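Collecting Drawer and Door Demonstrations with the Hand-Held Gripper

Droltuven Project — Operator Guide, Part 3

Purpose

This page explains how to record demonstrations of opening and closing household furniture with the hand-held gripper. It is intended for operators who have completed Parts 1 and 2 and who already know how to charge, mount and start the device. Questions about the procedure should be sent to Ailsa Baxter, who maintains this guide. Questions about uploads go to Kofi Akolgo.

The current collection target is 600 accepted demonstrations per furniture piece. As of the March review, the Sima station had contributed 1,458 across all pieces, and the Ayaaba station had just begun its first cabinet.

Before you begin

Check the following at the start of every session:

The camera lens is clean. Use the cloth supplied with the kit and no liquid.
Both finger tags are flat, fully attached and free of scratches. The software reads the opening of the fingers from these tags, and a lifted corner will spoil the width signal for the whole session.
The finger pads are secure. Press each one with your thumb. If it shifts, replace it before recording.
The storage card has room for at least 25 minutes of video.
The session sheet lists the correct furniture piece and your operator code.

Mapping the space

The software needs a map of the area before it can recover the path of the gripper. Start a new recording, hold the device at chest height and walk slowly around the furniture in a wide arc. Repeat the arc at knee height. Finish by bringing the gripper close to each handle or knob that will be used, then backing away. Stop the recording and label it as the map.

Do not move the furniture after the map has been made. If it is bumped out of place, make a new map. Small objects may be moved freely between demonstrations, and operators are asked to do so.

Arranging the objects

A model trained on one arrangement learns that arrangement and very little else. Change the items on and around the furniture after every 10 demonstrations. Use ordinary things of different heights, such as books, bottles, cups and folded cloths. Keep the path of the drawer or door clear, and do not place anything breakable near an edge.

Recording an opening

1. Stand or kneel so that your arm can complete the whole motion without a step. Keep your free hand out of view.

2. Start the recording with the fingers open and the gripper a forearm's length from the furniture. Hold still for one second.

3. Approach in a smooth line. Bring the fingers to either side of the knob, level with its center. Small corrections on the way in are useful and should be left in the recording.

4. Close the fingers until the knob is held firmly. Squeezing harder than necessary bends the pads and makes the tags difficult to read.

5. Pull straight back at a steady pace. If the drawer catches, ease off and pull again. Do not twist the gripper to free it.

6. When the drawer is open, release the knob, draw back slightly and hold still for one second before stopping.
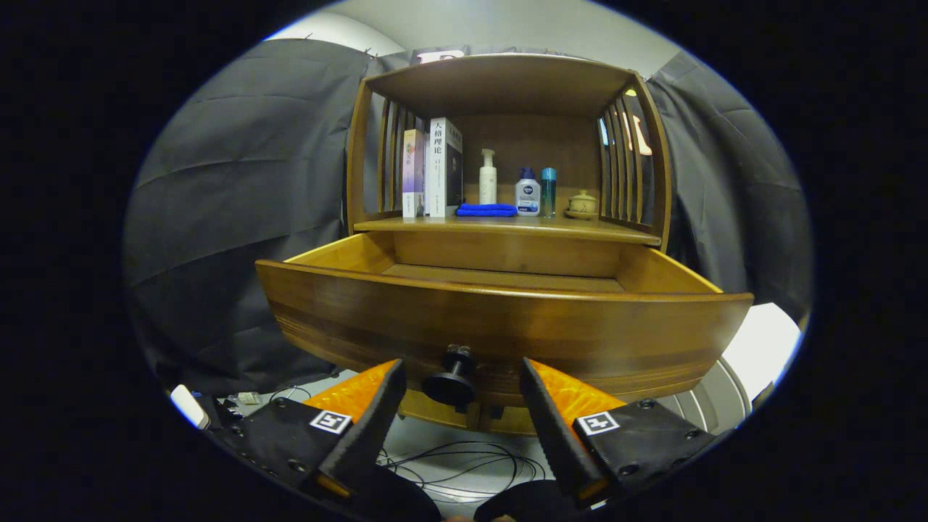 Each opening should take between five and eight seconds. Operators tend to speed up as the session goes on, and fast recordings account for most of the rejections at review. A short rest after each change of arrangement helps — the Plastside team now takes one as a matter of routine.

Recording a closing

Closing is recorded as a separate demonstration. Begin with the drawer open and the gripper away from it. Either grasp the knob and push, or push the front panel with closed fingers, according to what the session sheet asks for. The two methods must never be mixed under one label.

When to discard a demonstration

Mark a recording as discarded if the grip slips and you use your free hand, if another person walks between the gripper and the furniture, or if either tag is hidden for more than a moment. A missed first grasp followed by a clean second attempt should be kept and marked "retry." In the first Plastside batch, 212 recordings carried this mark, and they were retained for training.

Never delete files from the card yourself. Discarded recordings are removed at review so that the numbering stays intact.

Ending the session

Copy the card to the station computer, enter the number of recordings on the session sheet and compare it with the number of files. Resolve any difference before you leave. Uploads run overnight, and the results of the automatic check are posted by 9 a.m. Sessions recorded on a Tuesday may appear later in the day owing to server maintenance.

Part 4 covers hinged doors and lids.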